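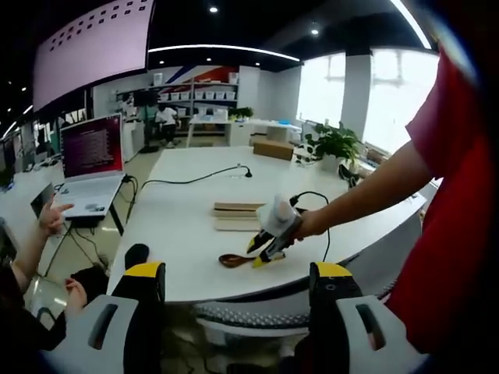 Minutes of the Horkness Allotment Association, May meeting

Taken by me again, as my handwriting is apparently the least bad. I've typed them up this time, so you can all stop complaining!

We started at 7.30, a bit late as the side door was stuck. Apologies came in from plots 6 and 19, and from the couple on the corner plot who are away in Veltville until the end of the month (they'd love somebody to water their beans, please).

Last month's minutes were agreed, with one correction. I'd written that the hosepipe rule applies after dusk. It applies before dusk. Sorry to anyone who got told off.

Water

This took up most of the evening. The trough at the bottom end is still leaking and the path beside it is a bog. Muller quoted us 400 pounds to replace the tap and the pipe up to the first bend, and Wanyama have been out to look but haven't sent a price yet. A few people wanted to get on with it straight away, and I must say I was one of them, but the vote went for waiting until the second quote is in. If there's nothing by the next meeting we go with Muller. In the meantime please turn the tap off properly – it needs a good hard twist at the end, more than you'd think.

The manure

A load is coming from the farm on the Veltville road, same as last year. It'll be tipped by the top gate and it's 3 barrows per plot to begin with, then help yourself once everybody's had a go. There was a long chat about whether half plots should get the full 3. I got a bit lost here, but we ended up saying yes.

Plant sale

Last year we had some 40 people through the gate, which was lovely, though we ran out of tomatoes in no time and had far too many marrows (mine, mostly). Could everyone who's sowing tomatoes pot up a few extras? Labels too, please, with the variety on. We'll open at ten and the tea urn is booked. Cakes still wanted!

Waiting list

Two plots have come free and both have been offered. Plot 11 is badly overgrown, so whoever takes it gets the first year at half rent. All in favour.

Any other business

The shed padlock has a new code, ask me and I'll tell you. Someone has left a very nice pair of loppers by the compost bays. Bonfires: still not before 6 in the evening, and yes, that includes small ones. Plot 8 asked about keeping hens and we talked about it for a good 30 minutes without settling anything, so it's first on the list next time.

Finished at 9.15. Next meeting in June, same room, and please bring your own mug.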